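Trash can tips I've stopped believing, and a few I kept

Every fall the same advice comes around, and I've tried most of it. Baking soda in the bottom of the can? I gave it all of September. The can smelled like garbage and baking soda.

Dryer sheets under the liner did worse. Canan Avcı swears by them, but she also empties hers every night, so I know which one I'd credit.

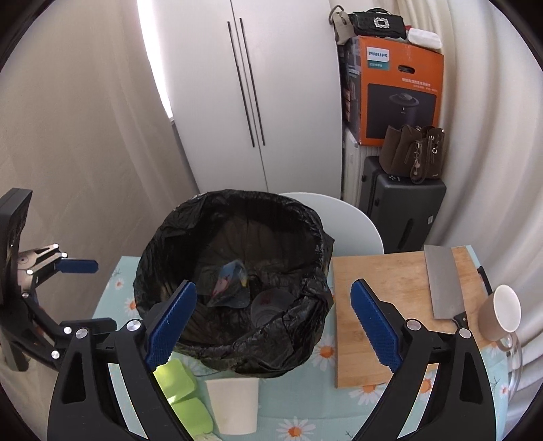

Liners are where people overspend. A plain bag folded well down over the rim stays put, and if yours slips, tie a knot in the slack on one side. I paid extra for the Motar bags with the "grip band" and 2 out of the first 5 slid in anyway.

Scented bags I won't discuss.

What does help is dull. Rinse anything that held milk or juice before you toss it. Wash the can itself with dish soap and let it dry all the way before the new bag goes in — overnight if you can stand it.
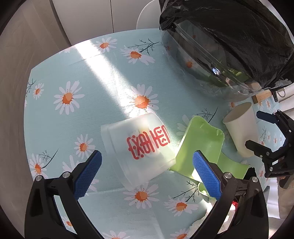

Vinegar is fine for wiping down a plastic table cover, though I can't say it beats soap. Skip the lemon peel trick. You'll have a lemon peel to throw out and the same smell you started with.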